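11 December 2023

Up at 6, phone before coffee, bad start. Checked the page first thing. The reel from last night did nothing. Well, not nothing, but it sat there. The one with the soup, which I filmed in one go and nearly deleted, is still getting comments. No idea anymore.

Note to self before I forget: Custik wants captions by noon tomorrow, all 12 of them, no emojis this time. Last month they wanted more emojis. Fine.

Jouko Lehtinen called while I was brushing my teeth. He thinks we should drop the second account completely and put everything on the main one. His point is that people follow one thing, they don't follow two. My point is the second one has the people who buy stuff. We went round and round on it. He had a train to catch so we left it. Said I'd write up the case for keeping it. Haven't started.

Then scheduling. Got 5 posts loaded for Prorurby, lost two of them when the app logged me out, did them again, worse. The hashtags are a mess, I've been copying the same block since spring and half of them probably do nothing. Should sit down and redo the list. Should sit down and do a lot of things.

Answered messages until 11. One woman asked for the same link three times, in three different places, so I sent it three times. One man wrote a whole essay on why we shouldn't use music. I read all of it. He's got a point about the volume, turned it down on the next one.

Lunch standing up. Rye bread, cheese, the end of the pickles.

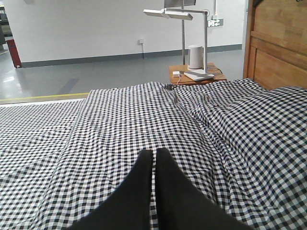
Trarent call at 1, supposed to be half an hour, went to nearly two. They want to try going live. In January, every week, same time. I said who's hosting and it went quiet and then they all said my name. I don't mind being behind it but in front of it, live, with people typing at me, I don't know. Said I'd think. Vilho Hyvönen was on the call too and wrote me privatley after, "you'd be good, you talk like a person." Nice of him. Still don't know.

Things to ask them if I do say yes:
- who reads the comments while I'm talking
- is there money in it or is this a favor
- what happens if the sound goes
- can it stay up after or does it dissapear

Went out for a walk around 3 because my eyes hurt. Already getting dark. Didn't take the phone, then spent the whole walk thinking of things to post. Saw a dog in a yellow raincoat and reached for my pocket. Nothing there. So just a dog in a raincoat, for me.

Back by 4. Väisänen invoice still not paid, wrote them again, tried to sound cheerful, rewrote it to sound less cheerful, sent the first one by mistake. Oh well.

Jouko texted from the train. Says keep both accounts until spring then look again. So I don't have to write up the case. Half an hour saved, spent it scrolling. Lost 7 followers since this morning, gained a few back by dinner. I told myself I'd stop looking at that number. Took it off the front screen last week and now I just go in and find it.

Mom called, wanted to know why her cousin's photos don't show up for her. She'd muted her. Didn't remember doing it. Unmuted, she was very happy, then called again twenty minutes later to ask how to mute her.

Evening: wrote four captions out of the 12. Two are ok. Can't think of another way to say "new in." Will do the rest early tomorrow, before Custik gets in. Alarm set. Charger is in the kitchen and the phone's staying there with it tonight.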